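Last updated: July 4, 2020

I drove 300 miles to Besbridge in June for a mustard. One jar! The market there has 167 stalls, and I'd have told you I wasn't a market person — I like a shelf and a price tag — but the woman with the mustard wouldn't ship it, so off I went with a cooler and 2 shopping bags.

I came home with cherries, a goat cheese from Annan and a rye loaf as heavy as a paving stone. The mustard had sold out by nine. I ate half the cherries in the parking lot and went back in for more.

So now I'm plotting a return trip, and the list gets longer every evening I spend in an armchair with the stall map. I'm fussy about that part: deep seat, a big orange cushion, and something knitted in pale green next to it.
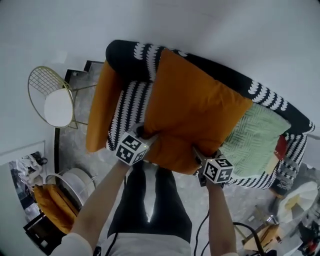 Related
Zostbridge by slow train
Itari's best pickle counters
Lunch for two in Annan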